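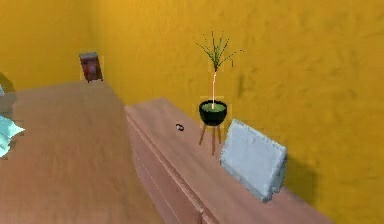 Figure 2. Simulated room used in the planning exercises: long table to the left, dresser with potted plant to the right, blue cloth at the left margin.

4. What changed for the housekeeping staff

4.1 Setting

The Ovstead guest house in Uvport has 122 rooms on 4 floors. Before the tidying system arrived, a room was turned over by one person working alone, from stripping the bed to the last wipe of the dresser. The new setup splits that work. A wheeled unit running the Narow software clears and dusts flat surfaces, and a staff member does the bed, the bathroom and the final check. We followed the change over 9 months, ending in November, and interviewed 13 members of the housekeeping staff at the start and again at the end.

Section 3 covered how the surface routines were built. The present section is about the people who had to live with them, and we think it is the most exciting part of the study. We went in expecting to hear mostly about speed. What people wanted to talk about was who gets to decide where things go.

4.2 Rehearsing rooms on a screen

Every routine was tried in simulation before it ran in a guest room. The Enache room builder produces furnished interiors, and the staff looked at these on a large monitor in the linen office, usually after the 2 p.m. handover. Figure 2 is one of them. The furniture is plain and the textures are soft, and this did not bother people nearly as much as we had feared. They read the rooms the way they read real ones, quickly and with strong opinions.

The dresser in Figure 2 set off the longest discussion of any room we used. The planner had given the plant a wide safety margin on account of its tall thin stem and the narrow legs of the stand beneath the pot. The engineers were pleased with that. The housekeepers were not, as a margin that wide left a good part of the dresser top undusted. Several of them wanted the stand lifted by a person first, the top wiped in one pass, and the stand put back. One put it this way: "You never clean around a plant. You move it, you clean, you bring it home." That sentence went up on the office wall and ended up shaping the way tasks were shared out between person and machine.

The tiny dark object near the front edge of the dresser raised a different matter. Some took it for a ring, others for a bottle cap or a bead, and the picture does not settle it. The planner's first rule was to sort small objects by its best guess and carry on. The staff rejected this at once, and with good reason. If a cap is left behind, no harm is done. If a ring is thrown out, a guest is in tears at the front desk and a housekeeper is under suspicion. The rule was rewritten so that any small object the system cannot name with confidence stays exactly where it is, the area around it is skipped, and a note goes to the person on that floor.

Soft things came up too. The gray padded piece leaning on the wall might be a cushion or a folded cloth, and the crumpled blue cloth on the other side of the room might be anything from a guest's scarf to a rag. Staff sorted such items by a question the software did not have: does this belong to the house or to the guest? House linen can be moved freely. Guest belongings are touched as little as possible. We added ownership as a field in the object list, with "unknown" as the starting value, and the staff filled in the house items themselves from the inventory.

4.3 Changes in the working day

The clearest change was in the body. Reaching across deep furniture had been a steady complaint in the first interviews, especially from the people with the longest service. In the second round it hardly came up. Bed work was still hard and people said so, but they liked arriving at a room where the long surfaces had been done.

The order of the day changed as well. Under the old routine a housekeeper opened a door, took in the whole room and made a plan. Now many rooms came with notes waiting. Newer staff found this helpful, and one called it "like somebody left the light on for me." More experienced staff were divided. A few felt the notes pulled their eyes toward the dresser and away from the floor or the window sills, and they asked for an option to open the notes only after their own first look. This was easy to build, and we were delighted to see how many people switched it on, including some who had not asked for it.

Talk between coworkers shifted in a way we had not planned for. The screen sessions gave people a reason to compare methods that had always been private. Two housekeepers who had worked on neighboring floors for years found that they dusted a dresser in opposite directions, and the argument over it ran happily through most of a week. Several said they had never before been asked to explain how they do their job. We heard real pride in those conversations, and the transcripts are a pleasure to read.

4.4 Concerns

Enthusiasm was not universal and we do not want to hide that. The most common worry was hours. Management promised no cuts during the study, and none were made, but a promise tied to a study has an end date and the staff knew it. A second worry was blame. When a note says that an object was seen on a dresser and the object is later missing, the housekeeper may be the only other party in the record. At the staff's request, notes are now deleted once the room is released, and supervisors cannot search them by name.

There was also the matter of credit. The skip rule and the ownership field both came from housekeepers, yet early internal slides listed them as software features. We corrected the slides and changed the way we keep our design log, so that each rule carries a line saying which session it came out of.

4.5 Limits of the rehearsal rooms

Simulated rooms have no smell, no noise from the hallway and no guest coming back early for a phone charger. Staff pointed out that the rooms were also far too neat. A dresser with a plant, a cushion-like panel and one small object is a good place to start a conversation, but they wanted rooms after a wedding party, with wet towels and half-eaten cake. A messier set is being prepared with their help, and the first drafts are wonderfully awful.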